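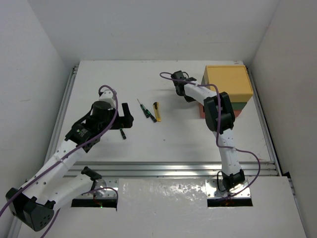 Bench > Bookbinding > Presses > Zirkent Nipping Press

Zirkent Nipping Press, Small

If you've been pressing your books under a stack of dictionaries and a can of paint (I did for years), this is the piece of equipment that changes how your work comes out. The Zirkent is a cast iron nipping press with a hand wheel on top, a single steel screw down the middle and a platen big enough for a journal, a hymnal or a paperback you're turning into a hardcover. It sits on an ordinary table and it doesn't move when you lean on it!

Nipping means a short, hard squeeze. You glue up your boards or paste down an endpaper, slide the book in between two smooth pressing boards, spin the wheel until it stops and give it one more pull. The squeeze drives the paste into the paper and pushes the air out, and the whole thing goes flat in a way that plain weight never quite manages. Then the book comes out and goes under a gentler weight to dry overnight. With a slow glue I leave it in for five minutes. With wheat paste it can be much less.

What I love about this press is the wheel. A lot of small presses have a straight bar handle, and you end up catching the end of it with your sleeve or bumping the wall behind the table. The Zirkent wheel is round and heavy, so once it's moving it carries itself down, and you can feel the exact moment the platen meets the book. The screw has a coarse thread, so opening up for a thick book doesn't mean a long spell of winding.

The platen is ground flat on the underside and painted everywhere else. Keep the bare face dry and wipe it with a little paste wax in January, when the heating is on and the windows sweat, and again whenever it looks dull. Rust marks on a pressing board will find their way onto book cloth sooner or later. If you already have a spot of rust, fine steel wool and patience will take care of it.

Details

Frame: cast iron, black enamel
Screw: steel, coarse thread, replaceable brass nut
Wheel: cast iron, fixed with a pin
Feet: drilled for bolts (bolts not included)
In the crate: press, 2 birch pressing boards, a tin of screw grease
Lift it with a friend, please

Getting started

Set the press where you can reach the wheel with your elbow slightly bent. Too high and you'll be pulling with your shoulders. A kitchen counter is usually too tall unless you're tall yourself, and an old sewing table is often just right, provided the legs are sound. Bolting down is a good idea if you share the room with children or with a large dog.

Wipe off the shipping oil with a rag and a bit of mineral spirits, run the screw all the way up and down, and then grease it. Work the grease in by hand and wipe away what squeezes out at the bottom. A drop of it on a finished cover is heartbreaking.

For your first pressing, try a blank book with a plain cloth cover. Put waxed paper inside each cover so damp from the paste stays out of the pages, center the book under the screw, and bring the platen down slowly. If the book has raised cords or a rounded spine, let the spine hang just past the edge of the boards. Squash a rounded spine once and you'll remember it.

Other things it does beautifully

Linocut prints! Ink the block, lay it face up, add damp paper and a piece of wool felt, and nip. Small blocks come out lovely and dark with hardly any fuss. Shiela Sison printed an edition of 100 wedding cards on hers, two colors each, and she tells me the last card looked as good as the first. I've flattened curled photographs in mine, between blotters and with very light pressure. It does well with handmade paper too, though you'll want to swap the birch boards for something that doesn't mind getting soaked.

It won't replace a lying press for trimming or backing. The Rirnia lying press on the next shelf over is the one for that, and the two get along very well on one table.

Page updated Nov 22, 2021

Comments

Noel Pangilinan
Does the brass nut come as a spare? Mine is fine but I press a lot of school yearbooks and I'd like one in the drawer.

Kiprono Laizer
Noel, yes, I ordered one with mine. Fits with a hex key. I bound a run of 500 poetry pamphlets before I even looked at the old one and there was barely any wear.

Elias Khalaf
Waxed paper tip saved me. My endpapers used to cockle every single time and I had been blaming the paste.

Tõnu Žukauskas
Would a folio atlas fit if I press it one half at a time? I worry about a line across the cover.

Shiela Sison
Tõnu, I tried that with a big scrapbook and did get a line. Larger boards helped a bit, but I'd borrow a bigger press for an atlas.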